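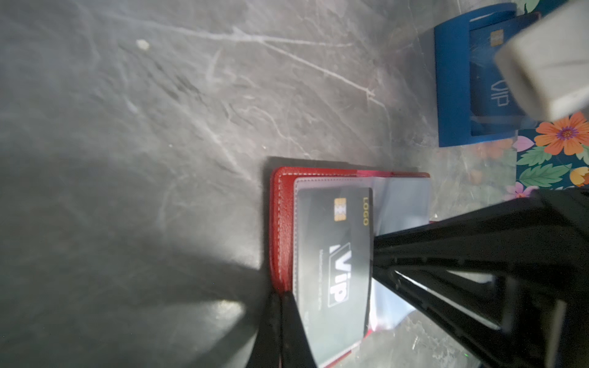
Card handling joins the lesson list at Rendthorpe

If you've ever tried to get a stiff new card out of a plastic sleeve with gloves on, you already know most of what I learned last week. I spent Friday at the Rendthorpe workshop, where the Clekov team has started teaching its robot arm to handle wallet-sized cards, and I came home with a sore wrist and a lot more respect for my own thumbs.

The news first, and then I'll tell you how it went. Clekov has added card handling to the set of jobs it teaches by demonstration, meaning a person steers the arm through the whole thing and the computer saves what the arm did and what its wrist camera saw. So far the team has 1,777 recorded runs in the wider collection, which they call Trirnotach (I asked what it stands for and got a shrug). The cards are the newest part and the fussiest. Before this it was mostly cups, jar lids and folded towels, and a towel will forgive you nearly anything.

The practice pieces are the sort of thing you'd find in a gift shop. There's a red leather holder with white stitching and a clear sleeve inside, and a black VIP card with a gold chip to go with it. A blue card has its own blue holder. They're used on a gray marble-patterned top and a flowery cloth, and if you think that sounds nice and simple, wait until the lights are on. The plastic sleeve throws glare right back at the camera! I kept leaning to one side to get a better look, as if that would help, when the only view that counts is the one on the screen.

Steering is done with a Kravets hand controller, a grip about as big as a bike handle with a trigger that closes the fingers. You move your hand, the arm moves, and for the first few minutes it feels like walking in somebody else's shoes. My first run was a mess. I came down too far to one side, shoved the holder across the table and had to start over. On the second I got a finger on each side of the card and then squeezed so hard that the whole holder came up with it. The third one I'd call a draw.

What surprised me is that the team doesn't want the runs to be too pretty. One of the operators told me that if everybody starts from the same spot with the holder lying perfectly straight, the robot learns that one spot and gets lost the moment you nudge anything. So between runs they turn the holder a bit, slide it over, or swap who's driving. There are 8 people on the driving schedule now, left-handers included, and you can tell them apart on playback if you watch long enough. One creeps in like she's defusing something, another just swoops.

Bad runs get marked, not thrown away. A run where the fingers slip and the driver goes back for a second try is kept in its own pile, and the plan is to use some of those later to teach the arm how to recover. My shoved holder is in there somewhere, so I suppose I've made a contribution.

I did ask the obvious question, which is who needs a robot to pick up a card. The answer was that the card is mostly practice for other thin, flat things: labels, sample slides, paper tickets, the little plastic tags that come off equipment. Anything you'd normally get a fingernail under. Two hard fingers don't have a nail, so the driver has to find the edges and come at them from the sides, and that's the bit the team hopes will carry over.

As for what's next, Clekov wants 70 good card runs from each driver before it trains anything, and the first try with the arm working on its own is penciled in for October. Sessions run in the afternoons and each driver gets a break between batches, for which my wrist was very grateful. I've been invited back to watch the October test, and I've asked if I can have one more turn at the controller while I'm there. They said maybe.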